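Addo district to add corrosion inhibitor after September lead sampling

Monday, November 7, 2022

The Addo Water District will begin feeding orthophosphate into its finished water this winter after household tap samples collected in September showed lead above the level at which the district is required to act. The treatment plant itself and the two wells that supply it tested clean. The metal is entering the water between the main in the street and the kitchen faucet, according to a report presented to the district board on Thursday night.

The district serves 2,885 connections in Addo and the unincorporated area east of the rail line. Samples were taken by residents from cold kitchen taps after the water had stood in the pipes overnight. Most of the high readings came from houses on the older streets north of the depot, where service lines were laid in lead or in galvanized steel with a short lead connector at the main.

Eluned Griffiths, the district's operations manager, told the board that the change in results followed a change in the blend of source water. The district took its older well out of service in the spring to replace a pump column and has been drawing more heavily on the newer one. Water from the newer well is softer and has lower alkalinity. Water of that kind tends to dissolve the mineral scale that builds up inside old pipe, and the scale is what had been keeping the metal out of contact with the water.

"The pH leaving the plant stayed inside our operating range the whole time," Griffiths said. "Alkalinity dropped, and we were not adjusting for it."

Orthophosphate reacts with dissolved lead to form a compound of very low solubility, which deposits on the pipe wall. The coating takes months to form and has to be maintained by continuous dosing. Griffiths said the district would start at a higher dose to establish the layer and then step down once tap samples had been stable through two sampling rounds. Soda ash will be added upstream of the inhibitor to bring the pH up and hold it steady.

The board awarded the feed equipment contract to Jemach, which will supply a chemical metering skid, a day tank with secondary containment and an online phosphate analyzer. The skid will be installed in the former chlorine room, which has been vacant since the plant changed to liquid hypochlorite. Drandico, the engineering firm that carried out the pipe loop study, will oversee startup and write the operating procedure.

The pipe loop study used sections of lead service line removed from a house on Ronel Street. Water from the newer well was run through them on a timer to imitate household use, with long periods of standing. Sections receiving orthophosphate showed a steady fall in dissolved lead. Particulate lead, which breaks away in flakes when a line is disturbed, fell more slowly and was erratic from one sample to the next.

Board member Kobina Darko asked why the district did not move directly to replacing the lines. Griffiths said replacement was planned but could not be completed quickly. The district's records are incomplete for houses built before the system was taken into public ownership, and crews have so far confirmed lead or lead connectors at 22 addresses. Up to 800 connections still have to be checked, either from inside the house or by vacuum excavation at the curb box.

Darko also asked about the effect of phosphate on the wastewater plant downstream. Védís Frandsen, the project engineer at Drandico, said the added load would be measurable but within the limits of the current discharge permit. She recommended monthly influent testing for the first year and said the figures should be shared with the wastewater operators before the dose is changed.

The district will mail an inventory form to owners of unverified properties. Owners are asked to find the point where the service line enters the house and scratch the pipe lightly with a key or coin. Lead is soft and shows a bright silver color where it is scratched, and a magnet will not stick to it. Galvanized steel also looks gray, but a magnet will hold. Copper shows the color of a penny. Owners who cannot reach the pipe can request a visit.

Until treatment is in place, the district advises residents of houses with lead or unknown lines to run the cold tap before using water for drinking or cooking if it has been standing for several hours. Hot water should not be used for drinking, cooking or infant formula. Boiling does not remove lead. Filter pitchers are available at the district office for confirmed addresses and for any household with a child under six or someone who is pregnant.

Faucet aerators should be unscrewed and rinsed, as particles collect on the screen. The same maintenance is suggested for showers where scale has built up in the nozzles, although bathing is not considered a significant route of exposure, as lead is not readily absorbed through the skin. Residents may notice slight cloudiness or loosened sediment during the first weeks of dosing, and the district plans to flush hydrants at night in the affected streets.

Yayra Asamoah, the district's finance officer, said the equipment would be paid for from the capital reserve and would not change the base rate this year. The cost of chemicals will appear in the next operating budget. Owners who choose to replace the private portion of a lead line at the same time as the district's portion can apply for a credit of $1,000, applied to the water account after inspection. Partial replacements will no longer be carried out, except in an emergency repair, as cutting a lead line can raise levels at the tap for some time afterward.

Yayra Issahaku, who chairs the board, said the sampling results would be posted by street, without house numbers. The motion to proceed passed without opposition.

Follow-up samples will be taken from the same taps once the feed system has been running for a full quarter. Inventory forms can be returned by mail, left in the drop box outside the district office or handed to a meter reader.

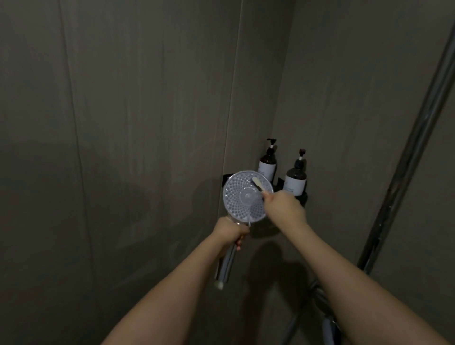

Forms received after the first mailing will still be accepted, and addresses will be added to the excavation schedule in the order in which the forms arrive.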